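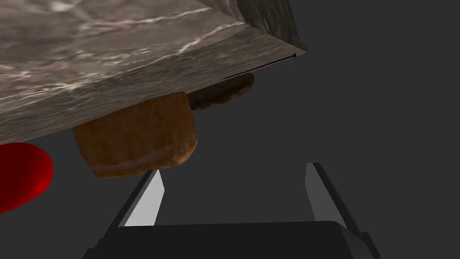 Mistia Shared Kitchen: Frequently Asked Questions

Updated June. If your question isn't on here, email the desk. Please read first though, we get the same ones over and over.

GETTING IN

What is Mistia?
A shared commercial kitchen you rent by the shift. Bakers mostly, some sauce and pickle people, a couple of caterers. 2,524 square feet over two floors. Ovens and prep downstairs, dry storage and packing up.

Do I need my own license?
Yes. Food handler card for everyone who touches food, plus your own business license. We can't lend you ours. Please stop asking if we can lend you ours.

How long does sign up take?
Depends how fast you send paperwork. Fastest was same day. Slowest is still going. Insurance certificate is what holds people up, so start there.

Can I come look first?
Sure. Tours at 4 p.m., by booking. Closed toe shoes or you stay in the hallway.

Is there a waiting list?
For early mornings, yes. Afternoons and overnight, usually not.

SHIFTS AND MONEY

How long is a shift?
Six hours. Includes your cleanup. Not six hours and then cleanup.

What does it cost?
Rates are on the rate sheet, ask the desk for the current one. Monthly members get 12 shifts. Unused shifts roll over one month, then they're gone.

Deposit?
Yes, refundable. Comes back after your last walk through, less anything broken or missing.

Can I cancel a shift?
Two days notice, no charge. Less than that and you pay for it unless somebody else picks it up. Post it on the board, they usually go quick.

Can I swap with another member?
Fine by us. Tell the desk BOTH names. If the door code doesn't match the person we get an alarm call at 3 a.m. and everybody is cranky.

Do you take cash?
No.

OVENS AND EQUIPMENT

What ovens do you have?
Deck oven and two convection. The deck is the Šťastný, the big one on the left as you come in. Takes 16 full trays. Needs an hour to come up to heat, so book it in and count that in your shift.

Who turns on the deck oven?
First baker of the day. If you are second, don't touch the main dial, only the deck you're using. Top deck runs hot at the back. Rotate.

Can I use the mixers?
Small ones, yes, any time. Big spiral one after you've done the short training, ten minutes, ask at the desk. Don't start it on speed two with a full bowl of dough. We've replaced that belt already.

Is there a proofer?
Yes, Cestell cabinet by the walk-in. Write your name and your out time on the whiteboard. Dough left past its out time can be moved by whoever needs the space. They don't have to call you.

Can I bring my own equipment?
Small stuff, yes. Anything that plugs in has to be looked at by us first. Nothing gas.

Do you supply pans?
Half sheets and full sheets. Loaf tins, no, bring your own and mark them. Nail polish works better than tape, tape comes off in the dishwasher and then it's in somebodys bread.
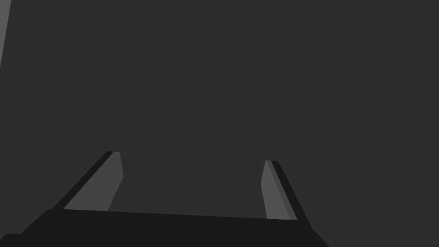
Humaira Swati wrote in to say the proofer answer needs more in it: she lost a batch of brioche because the dough was moved to a cold rack, and could people at least put it somewhere covered. Fair. New rule, if you move someones dough, cover it and write on the board where it went. Covers are in the drawer under the scale.

STORAGE

How much storage do I get?
One dry shelf, one walk-in shelf. More of either is extra. Freezer is separate and it's full right now.

Can I leave things on the floor, just overnight?
No. Health code. Not a box, not a bag of flour. Use the dunnage racks.

What about deliveries?
Pallex drops at the back door from 7 a.m. on. Put YOUR business name on the order, not just Mistia. We will take a delivery in but we wont put it away for you. Cold goods, be here or have someone here.

Allergens?
Nuts and sesame on the bottom shelves only, lidded bins, labeled. There's a gluten free corner upstairs but we are not a gluten free facility and you can't say so on your packaging.

CLEANING

What do I have to clean?
Everything you used and the floor around it. Drain basket too. The checklist by the door is the actual list, sign it before you leave.

What happens if I don't?
First time a note. Second time a cleaning fee. Third time we talk about whether this is working.

Where does old bread go?
Not in the trash if it's still good. Blue crate by the back door, food pantry picks it up every evening. They took 1,305 loaves off us last year. No cream, no custard, nothing already sliced please.

Grease?
Cooled, into the drum outside. Never the sink.

OTHER STUFF

Parking?
Three spots out back, loading only, 20 min. Street is free after 6 p.m.

Can my kid come with me?
Not in the kitchen, sorry. Insurance again.

Can I teach a class here?
Maybe. Email the desk with the date and how many people. Afternoons only.

Lost door code?
Text the desk, not the baker who has the shift before you.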